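Section 5: Installing the Tostex Water Softener

Before you start, read this section all the way through. Most calls to the Rekine help line come from people who read step 1, felt good about it, and went to get a wrench.

The Tostex goes on the cold water line where it enters the house, ahead of the water heater and after the branch that feeds your outdoor faucets. Your lawn does not care about soft water and will not thank you for it.

What you should have on hand

The softener, with its lid and brine well already in the salt tank
Bypass valve, two clips, two O-rings (in the small bag taped inside the lid)
Drain hose and hose clamp
Overflow elbow and grommet
Power adapter
Tube of silicone grease, the size of something you'd get at the dentist

You supply the pipe, the fittings and the salt. Buy more fittings than you think you need. The hardware store will take the extras back, and it will be closed when you discover you're one short.

NOTE: The bag inside the lid is clear plastic against a white lid. If you have looked twice and can't find it, run your hand along the underside.

5.1 Choosing the spot

1. Pick a level floor within reach of a drain and a grounded outlet. The outlet should not be one that's controlled by a wall switch. Somebody will turn it off.

2. Leave enough room above the unit to lift the lid fully and pour in a bag of salt. People measure the width and the depth and then install the softener under a shelf.

3. Keep it indoors. The Tostex is not rated for freezing. A garage in December counts as outdoors if you can see your breath in it.

4. If the spot is a closet or a utility passage, check that you can still get past the unit to whatever is behind it, especially the main shutoff.

CAUTION: Do not install the softener on the hot side. The resin will be ruined and the warranty with it. If you're unsure which pipe is which, run a hot tap for a few minutes and touch both pipes briefly.

5.2 Shutting off and draining

1. Turn the water heater to its vacation or pilot setting. For an electric heater, switch it off at the breaker.

2. Close the main shutoff valve. If it hasn't been turned in years, go gently. Old gate valves are fond of coming apart in the closed position, or in no position at all.

3. Open the lowest cold faucet in the house and the highest one, and let the lines drain.

4. Put a bucket under the place you plan to cut. Put a second bucket next to the first one.

CAUTION: Some houses use the metal water pipe as part of the electrical ground. If yours is one of these, fit a grounding jumper across the section you're about to remove before you cut it. Ask an electrician if you can't tell. This is the one place in the section where we'd like you to be boring.

5.3 Fitting the bypass valve

1. Rub a little silicone grease on both O-rings. A little means a thin film you can barely see. The rest of the tube will be in your junk drawer until you move.

2. Push the bypass valve straight into the two ports on the back of the control head until it stops. Do not rock it.

3. Snap a clip over each port. A seated clip will not spin and will not pull off with two fingers. If it spins, take it off and try again.

4. Check the arrows. The arrow on the inlet points into the softener, the arrow on the outlet points away from it. As you face the front of the unit, the inlet is on the right. Plumbing a Tostex backward is a popular mistake and pushes resin beads into every faucet you own.

NOTE: Earlier units made at the Astholm plant had the inlet on the left. If your serial plate says Astholm, ignore "right" in step 4 and trust the arrows. If your plate says Correa, step 4 is correct as printed.

5.4 Connecting the pipes

1. Dry-fit everything first. Stand back and look at it. If it looks wrong now, glue won't help.

2. For copper, do all soldering before you attach the pipe to the bypass valve. The valve is plastic, and it is not shy about melting.

3. For plastic pipe, follow the cure time printed on the cement can. The cure time is the long number, not the short one.

4. Join the pipes to the bypass valve and tighten the nuts by hand, then a quarter turn more with a wrench. Stop there. The nuts that crack are nearly always the ones that got a bit extra for luck.

5. Support the pipes with straps on the wall. The softener should not be holding up your plumbing.

5.5 Drain hose and overflow

1. Push the drain hose onto the barbed fitting on the control head and tighten the clamp.

2. Run the hose to a floor drain, laundry tub or standpipe. Keep it free of kinks.

3. Leave an air gap of 2 inches between the end of the hose and the drain. Do not shove the hose down into the drain, however tidy that looks. A backed-up sewer can travel the other way.

4. Tie the hose down. It jumps when the water hits it.

5. Press the grommet into the hole in the side of the salt tank, fit the elbow, and run a separate hose downhill to the drain. The overflow works by gravity alone, so downhill is not a suggestion.

NOTE: Don't join the overflow hose to the drain hose with a tee. We know it would save a hose. It would also fill your salt tank with waste water.

5.6 Turning the water back on

1. Set the bypass valve to BYPASS.

2. Open the main shutoff slowly, with the faucets still open. Expect spitting and some rude noises as the air comes out.

3. Close the faucets when the flow is steady, lowest first, and check every joint you made. Wipe each one with a dry paper towel and look at the towel.

4. Move the bypass valve to SERVICE in three small turns, waiting a minute between them. A fast rush of water can pack the resin against the top of the tank.

5. Plug in the adapter. The display shows the software version and then 12:00, flashing, like every clock in your parents' house.

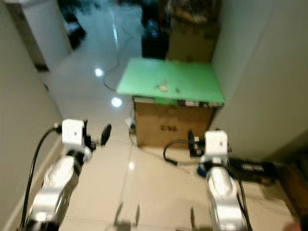 6. Pour 5 gallons of water into the salt tank. You only do this once. After the first cycle the unit looks after its own water level.

7. Add salt. Pellets or solar crystals are both fine. Rock salt is cheaper and leaves a layer of mud you'll get to meet personally in a year or so.

8. Turn the water heater back on. You would be surprised how many people ring us the next morning from a cold shower.

5.7 Setting the controls

1. Press SELECT until TIME appears. Set the clock with the up and down keys. Watch the AM and PM mark; the softener regenerates at 2:00 AM, and if you have it upside down it'll do so right after lunch.

2. Press SELECT again for HARDNESS. Enter the number from your water test, in grains. If your report gives parts per million, divide by 17.1.

3. If your water has iron in it, add 5 to the hardness number for each part per million of iron. Orange stains in the toilet tank are a hint.

4. Press SELECT once more and leave the regeneration mode on AUTO. The other modes are there for people who enjoy them.

5. Hold REGEN until the valve motor starts. The first cycle takes 116 minutes. You'll hear humming, rushing, a long quiet stretch, and more rushing. The quiet stretch is normal and is when most people decide it has broken.

NOTE: The first few gallons may look cloudy or taste a little salty. Run a cold faucet until it clears. Do this before you make coffee for anyone whose opinion matters to you.

5.8 If something isn't right

Water is still hard after the first cycle. Check that the bypass valve is all the way over to SERVICE. Halfway looks a lot like all the way.

Display is blank. Check the outlet with a lamp. See step 1 of 5.1, regarding the wall switch.

Salt level never drops. Poke the salt with a broom handle. A hard crust sometimes forms with a hollow space beneath it, and the tank can look full for months. Break it up gently, without jabbing the walls of the tank.

Error code E2. The valve motor can't find its home position. Unplug the unit, wait a minute, and plug it in again. If E2 comes back, call us.

Soft water feels slippery in the shower. Yes. You are clean. It takes a couple of weeks to believe it.

Water softener uses more salt than your neighbor's. Compare hardness numbers before you compare anything else. The counter under INFO shows total gallons treated since the last reset; a customer wrote to us in alarm over a reading of 1,146, which was a week of ordinary living plus one inflatable pool.

Keep the serial plate number somewhere other than the back of the unit. We'll ask for it when you call, and by then the softener will be against a wall.

Section 5 revised September 2023. Corrections to Hongjun Kang, Product Manuals, Rekine.

Section 6: Looking After the Salt Tank starts on the next page.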